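Drorine paired-garment set: README and fault notes

Please read the part about the slipping right jaw before you train on anything in here. I know most people skip to the file layout, and I do it too, but this one will cost you a week if you miss it.

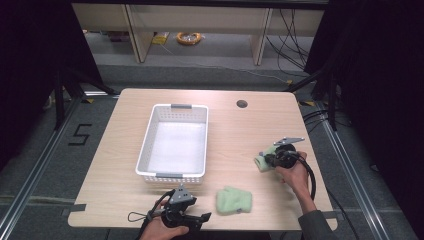 The set covers one household job, putting small soft things into a basket, done by a person holding two hand-held grippers at a table. We recorded it at bench 5 in the Lâm building. There are 200 episodes in all, and 100 of them were recorded with a right gripper that was not telling the truth about how far closed it was. Those are the ones in the folder called held. The other 100 are in the folder called released, and as far as we know they are fine. Everything was supposed to be one happy folder, and I'm sorry it isn't.

What went wrong

Each hand-held gripper has a small encoder that reports jaw opening as a number between 0 and 1, with 0 fully shut. The number is the thing a policy learns from when it decides how hard and when to close, so it matters a good deal more than its one little column in the log would suggest.

On the right gripper, the set screw that holds the encoder magnet to the jaw shaft had worked loose. It wasn't loose enough to rattle. When you squeezed on nothing, the reading was perfect. When you squeezed on something with give in it – fleece, a folded towel, anything fuzzy – the shaft turned a little further than the magnet did, and the log said the jaws were more open than they really were. Let go, and the magnet kept part of the error. Do that many times over a session and the zero wanders off.

Our startup check closes both grippers on air and looks for a zero. It passed every time, for the simple reason that the check also re-zeroes the encoder if the reading is slightly off. So each session began clean and got worse, and the check quietly swept up the evidence before the next one. I wrote that check. I thought the re-zeroing was a kindness.

How it came to light

Fengying Xia trained a first small policy in April and ran it on the Steltedon arm pair we use for replay. The left side behaved. The right side closed on a mitten, lifted, and dropped it on the way to the basket, again and again. She assumed the camera calibration was off and spent a good while on that, and then Niall Haldane assumed it was the fingertips and changed those, and I was fairly sure it was the training code and said so at length in a meeting, which I have since been reminded of.

Then came the part that makes this a safety note as well as a data note. During one replay the arm software compared the commanded opening with what it measured, decided the jaws had not closed, and kept adding force. Kauko Lappalainen had his hand near the right gripper, straightening the next mitten, because the arm was between moves and looked parked. The jaw closed on the side of his finger. He hit the stop with his other hand. He had a bruise and nothing worse, and he was back at work the same afternoon, but the force limit in that build was set for an empty test rig and should never have been there with a person reaching in. That was two faults meeting, the bad numbers from our grippers and the high limit in the replay build, and I don't want the first to hide the second.

Liên Đào found the screw the next morning. She put a feeler gauge between the jaws, closed them on it, read the number, did the same with a folded sock, and the two did not agree.

What we changed

The magnet is now pinned to the shaft on both grippers, with thread locker on the set screw as well. The left one had not slipped, but it was the same design and we did not feel like waiting for it.

The startup check no longer re-zeroes anything. If the reading on air is off by more than 0.02 it stops and asks for a person. There is a second check at the end of every session too, closing on a 6 mm spacer, and both results are written into the session file. If you build your own rig along these lines, please steal the end-of-session check. It takes a moment and it would have caught this on the first day.

The replay build has its force limit lowered, and any gap between commanded and measured opening that lasts longer than a short timeout now halts the arm instead of pushing harder. Reaching into the table area with the arm powered is not allowed, parked or not. Xuân Âu rewrote the bench rules and they are taped up by the stop button.

What is in the folders

released – 100 episodes, recorded after the repair, both end-of-session checks passed.

held – 100 episodes, recorded before the repair. Camera streams, hand poses and left gripper readings are good. The right gripper reading is not to be trusted after the first few grasps of a session.

sessions – one short text file for each session, with the operator's initials, the check results where we have them, and any remarks. The remarks are uneven. Mine run on, and Kauko's are mostly the word ok.

tools – the loader, the two check scripts, and the plotting script that draws left and right opening on one page. If you only run one thing, run that one on a few episodes from each folder and look at them side by side. The drift is easy to see once you know it's there, which is a sore point around here.

Can the held episodes be used?

For some things, yes. If you only need video and hand motion, go ahead. If you want to estimate jaw opening from the pictures, they may even be handy, as long as you treat the logged right value as a rough hint. For training a policy that outputs gripper commands, please leave them out.

We did try to repair the numbers after the fact. Niall fitted a correction from the left gripper's behavior on the same items, and it looks lovely on plots and still drops mittens. The slip depended on how fast the operator squeezed and how thick the cloth was at that spot, and neither is in the log. The corrected column is included as right_opening_fit for anyone who wants to have a go. If you do better than we did, write to us, I would be delighted to hear it.

Known smaller problems

A few episodes in held have the right gripper's cable brushing the table, and the wrist pose jumps slightly when it snags. These are flagged in the session remarks where the operator noticed, so assume some were missed.

Fleece sheds. Bits of fluff collect in the jaw hinge and add a little friction, mostly late in long sessions. We now brush the hinges out at every break, but we did not in the held sessions, and I can't tell you how much of the trouble in those is fluff and how much is screw. Mostly screw, I believe.

The clock on the recording machine was changed once between sessions. Times inside an episode are fine. Don't sort sessions by file time, use the session number.

Reporting

If you find an episode in released where the right opening looks wrong, send the episode number and a plot to the Hornia data desk and one of us will go back to the session file. Please do so even if you are not sure. Fengying had a feeling about the right side days before anybody looked at the hardware, and we talked her out of it.

Last changed 2020-05-11: added right_opening_fit, moved the early sessions into held, rewrote the safety paragraph after Kauko read it and said I had made it sound milder than it was.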